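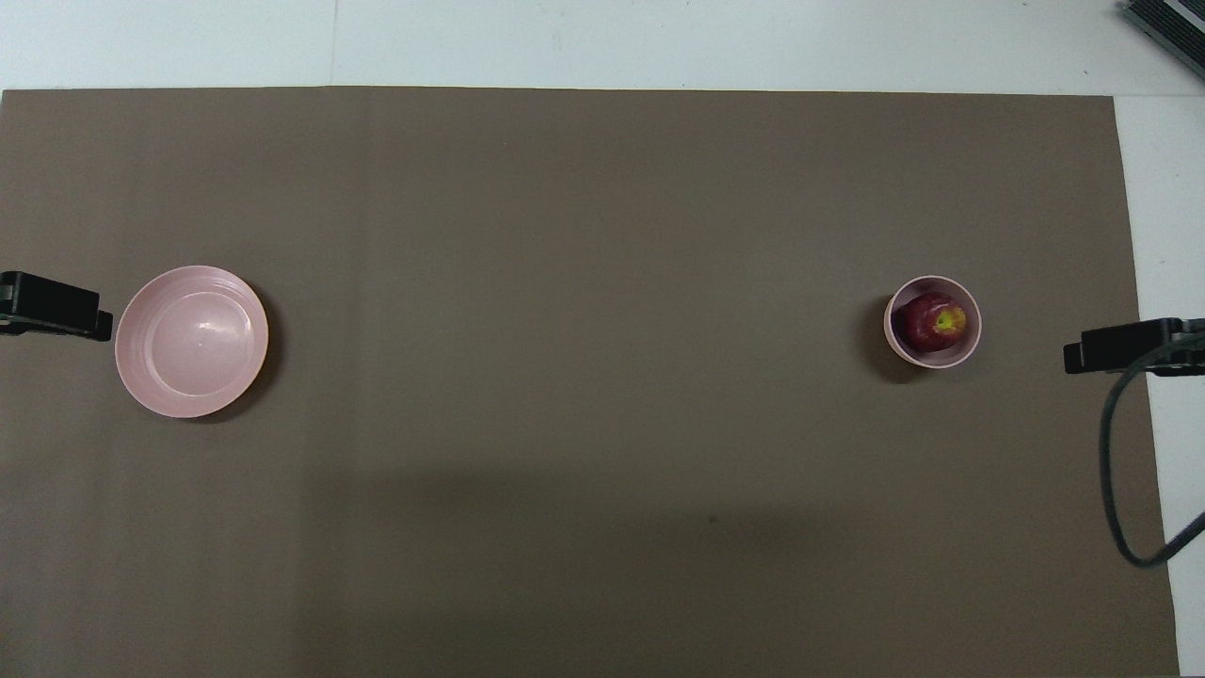
Radio Ladell lance « Troisième manche », un rendez-vous quotidien consacré au baseball francophone

Liltcombe, le 5 juillet 2020 – Le baseball revient sur les ondes, et il revient en français ! Radio Ladell annonce la création de « Troisième manche », une émission quotidienne entièrement consacrée au baseball, ainsi que la diffusion en direct de tous les matchs à domicile des Hérons de Liltcombe. Les commentaires seront assurés par Loretta Rosenthal et Miloslav Jireš, un duo que les auditeurs du samedi connaissent déjà bien et qui prend enfin possession d'une vraie case dans la grille.

L'émission sera diffusée chaque soir à 18 heures, avec une rediffusion le lendemain matin pour les lève-tôt et les équipes de nuit. Elle durera une heure, sauf les soirs de match, où elle servira d'avant-match et s'étirera jusqu'au premier lancer. La station a fait le choix d'un format ample, avec de la place pour les longs entretiens, les archives sonores et les appels des auditeurs, car les amateurs de baseball ont, on le sait, beaucoup de choses à dire entre deux lancers.

Une voix que le public réclamait

Loretta Rosenthal a commenté 279 rencontres pour la station, d'abord depuis le bord du terrain, puis depuis la cabine du stade Dramani. Ancienne receveuse, elle a gardé de sa carrière de joueuse un goût très sûr pour la lecture du jeu : le placement des champs extérieurs, le petit geste d'un entraîneur au troisième but, le lanceur qui ralentit son rythme une manche trop tôt. Elle prend la présentation de l'émission et reste la voix principale des retransmissions.

« Le baseball est un sport de radio, je le crois depuis que je suis gamine, se réjouit-elle. On entend la balle dans le gant, on entend le public se lever, et il reste assez de silence pour raconter une histoire. Avoir une heure par jour pour le faire, et en plus les matchs complets, c'est exactement ce dont je rêvais en arrivant ici ! »

À ses côtés, Miloslav Jireš assurera l'analyse. Venu au commentaire après plusieurs saisons comme entraîneur des lanceurs, il animera aussi une chronique de fin d'émission, « La balle glissante », où il reprendra une seule action de la veille pour la décortiquer du signe du receveur jusqu'au relais. Les auditeurs pourront lui envoyer leurs propositions par message vocal, y compris lorsqu'ils ne sont pas d'accord avec lui. Il assure attendre ces messages-là avec impatience.

« Quand j'ai commencé le baseball, il me manquait la moitié des mots en français, raconte-t-il. Je les ai appris en écoutant la radio dans la voiture, avec mon père qui demandait toutes les deux minutes ce que voulait dire "optionnel du frappeur". Je pense à lui quand j'explique une règle à l'antenne, et je n'ai pas l'intention d'arrêter. »

Des retransmissions repensées

Pour accompagner ce lancement, l'équipe technique de Radio Ladell a revu de fond en comble son installation au stade Dramani. De nouveaux micros d'ambiance seront placés derrière le marbre et près de l'enclos des releveurs, afin de restituer au mieux le son du terrain. La cabine de commentaire a été réaménagée pour que les deux voix puissent travailler à distance l'une de l'autre, chacune avec son pupitre et son propre retour son. Lorsque les consignes sanitaires limiteront l'accès au stade, les entretiens d'après-match se feront par téléphone, en direct.

Les auditeurs éloignés ne sont pas oubliés. Toutes les retransmissions seront disponibles en ligne, sans inscription, sur le site de la station et dans l'application Binside, qui proposera également les résumés de fin de match et les chroniques à la demande. Un mode « rattrapage » permettra de reprendre une rencontre depuis la première manche, même lorsqu'elle est déjà bien entamée.

Les archives ouvrent leurs portes

C'est sans doute la partie du projet qui a le plus occupé la rédaction ces derniers mois : Radio Ladell a numérisé 300 heures d'enregistrements issus de sa collection sonore. On y trouve des finales régionales, des portraits de joueurs, des matchs interrompus par l'orage et commentés jusqu'à la dernière goutte, ainsi qu'une soirée mémorable où la rencontre s'est prolongée si tard que le bulletin météo du matin a été lu depuis la cabine. Chaque émission en proposera un extrait, présenté par celles et ceux qui y étaient lorsque cela sera possible.

La station lance à cette occasion un appel aux familles de Liltcombe et des environs. Cassettes, programmes de match, feuilles de pointage annotées : tout ce qui raconte le baseball local intéresse l'équipe. Les documents prêtés seront numérisés puis rendus à leurs propriétaires. Lors de la dernière campagne d'écoute publique, 2935 personnes avaient répondu au questionnaire de la station, et la demande d'archives sportives arrivait en tête des suggestions libres. Le message est bien passé !

Et après la saison ?

« Troisième manche » ne s'arrêtera pas avec le dernier retrait. En novembre, l'émission passera en formule d'hiver, avec des reportages dans les gymnases où s'entraînent les équipes de jeunes, une série sur l'arbitrage et des soirées de réécoute d'anciens matchs commentés à nouveau par le duo. Une place importante sera faite au softball, dont les rencontres seront suivies dès la reprise.

Écouter l'émission

« Troisième manche », tous les jours à 18 heures sur Radio Ladell, sur le site de la station et dans l'application Binside.
Présentation : Loretta Rosenthal. Analyse : Miloslav Jireš.

Contact presse

Service de la communication, Radio Ladell, Liltcombe
Demandes d'entretien, extraits sonores et visuels disponibles sur simple demande auprès du service.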